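Revision date: Friday, July 11, 2025

## 6. Comparing Gripper Fingers on Soft Furniture

This section explains how to compare two sets of gripper fingers on the Trovum arm using the Ondex wrist camera. It applies to units that have completed the basic set-up in Section 4 and the camera alignment in Section 5. Operators who have changed the wrist mount after alignment must repeat Section 5 before continuing.

The comparison covers the standard tapered fingers and the Ikska wide fingers. Both sets attach to the same carrier and use the same two screws per finger. The results are recorded on the comparison sheet at the back of this manual and are used in Section 7 to choose the default grip settings.

### 6.1 Before You Begin

The following items are required:

- the Trovum arm, mounted and powered down
- one set of tapered fingers and one set of Ikska wide fingers
- the Ondex wrist camera with its cable clip
- the hex key supplied with the arm
- a sofa or padded chair with a woven cover
- test cloths in at least two weights
- a copy of the comparison sheet

Remove coins, pens, keys and other hard objects from the part of the seat where the fingers will work. Items elsewhere on the furniture may stay in place, provided that they are outside the working area set in 6.3.

**Caution:** Keep hands clear of the fingers whenever the arm is powered. The fingers can close without warning if a stored program resumes after a power loss.

### 6.2 Fitting the Fingers

1. Switch off the arm at the base and wait until the status light goes out.
2. Loosen both screws on the left finger and slide the finger off the carrier.
3. Repeat for the right finger.
4. Wipe the carrier with a dry cloth. Do not use oil or cleaning spray.
5. Slide the new fingers onto the carrier. The letter stamped on the base of each finger must match the letter on the carrier.
6. Tighten the screws by hand until they stop, then turn each one a further quarter turn.
7. Switch on the arm and select **Tool > Fingers**. Choose the set that has been fitted.

If the wrong set is chosen in step 7, the arm will calculate its height from the wrong finger length. This is the most frequent cause of failed comparisons. Check the entry each time the fingers are changed, even when the same set is being put back.

**Note:** The Ikska fingers are heavier than the tapered set. The controller adjusts for the difference when the correct set is selected, and no change to the payload setting is needed.

### 6.3 Setting the Working Area and Hover Height

The working area is the part of the seat in which the arm is allowed to lower its fingers. It should be flat and should not include seams, piping or the gap between cushions. A finger tip that enters a gap may catch on the lining when the arm rises.

1. Select **Area > New** and move the arm by hand to the first corner of the working area.
2. Press **Set**. Repeat for the remaining three corners.
3. Select **Area > Check**. The arm will trace the outline slowly at a safe height.
4. Confirm that the outline does not cross a cushion edge. If it does, delete the area and start again.
5. Select **Height > Hover** and lower the arm in small steps until the finger tips are just above the fabric without touching it.
6. Press **Set** to store the hover height.

The hover height must be set separately for each set of fingers. A height stored for the tapered fingers must never be used with the wide fingers.
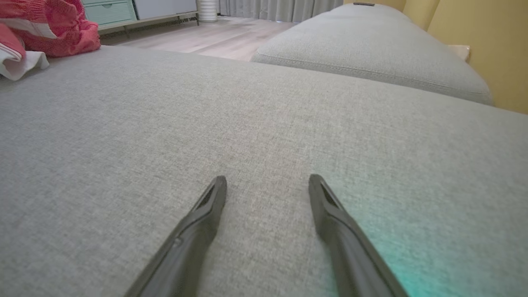
Padded surfaces sink under load and recover slowly, so a height that was correct at the start of a session may be wrong after repeated contact. Check the hover height again after every ten attempts. If the tips touch the fabric at hover, raise the arm, allow the seat to rest for two minutes and repeat steps 5 and 6.

The two finger tips should be clearly visible in the camera view. If one tip is hidden or the view shows mostly finger, the camera is mounted too low on its bracket. Return to Section 5 and move the camera up by one hole.

### 6.4 Camera Settings for Fabric

Plain, light-colored fabric gives the camera few features to follow. The settings below were chosen for woven covers and should be used for both sets of fingers, so that the results can be compared fairly.

| Setting | Value |
|---|---|
| Exposure | Fixed |
| Brightness | 75 |
| Sharpness | 80 |
| White balance | Room |
| Follow mode | Texture |

Do not use automatic exposure during a comparison. Dark fingers close to the lens cause the automatic setting to brighten the rest of the view, and the weave may no longer be seen clearly. Colored light from indicators or nearby screens may also tint pale fabric. A slight tint is acceptable. If the tint changes during a session, cover or move the source and restart the current set of attempts.

Curtains and room lights should be left as they are from the first attempt to the last. Where daylight is strong, both sets of fingers should be tested at the same time of day.

### 6.5 Running the Comparison

Each set of fingers is tested with the same cloths, in the same order, at the same force.

1. Place the first test cloth in the center of the working area. Drop it from hand height so that it falls in natural folds.
2. Select **Test > Compare** and enter the name of the finger set.
3. Set the grip force to 2. Higher values are not required for cloth and may mark the cover.
4. Stand clear and press **Start**. The arm will lower, close, lift and hold.
5. Wait for the tone at the end of the hold.
6. Record the result as **Held**, **Slipped** or **Missed**. If the fingers picked up the seat cover together with the cloth, record **Cover** and press **Release** at once.
7. Press **Return** and drop the cloth again for the next attempt.
8. After the last attempt, repeat steps 1 to 7 with the next cloth.
9. Power down, change the fingers as described in 6.2, set the hover height again and repeat the full procedure.

**Caution:** Do not pull a caught cover free by hand while the gripper is closed. If **Release** has no effect, press the stop button on the base and open the fingers with the manual wheel.

An attempt that is interrupted by a person, a pet or a loss of the camera view is not counted. Cross it out on the sheet and repeat it. Do not change the force between attempts in order to improve a result.

### 6.6 Reading the Results

In trials carried out at the Trindade test site, the two sets were compared over 958 attempts on padded seating. The tapered fingers performed better with thin cloth lying flat, where a narrow tip could enter a fold. The wide fingers held heavy cloth more steadily but picked up the seat cover more often when the hover height was set too low. These findings are given for guidance, and results on other furniture may differ.

Select the tapered set as the default if most of the intended work involves light cloth or small folds. Select the Ikska set if most items are thick or bulky. Where results are close, the set with fewer **Cover** entries should be preferred.

A high number of **Missed** entries with both sets normally points to the camera or the hover height. Check these before drawing any conclusion about the fingers.

### 6.7 Common Faults

**Fingers stop above the cloth and close on air.** The hover height was stored for a different finger set. Repeat 6.3, steps 5 and 6.

**Error "Texture lost" during lowering.** The camera cannot follow the fabric. Confirm the settings in 6.4 and clean the lens with the cloth supplied.

**Fingers close unevenly.** One finger is not fully seated on the carrier. Power down and refit both fingers.

**Arm stops at the edge of the working area.** The cloth has moved outside the stored area. Return it to the center. The area should not be enlarged to follow the cloth.

**Cloth remains on one finger after release.** Loose threads may be caught in the inner groove of the finger. Power down, remove the threads by hand and inspect the groove for damage. Replace the finger if the edge of the groove is rough.

Keep the completed comparison sheet with the unit. The values recorded for the selected finger set will be entered in Section 7.2.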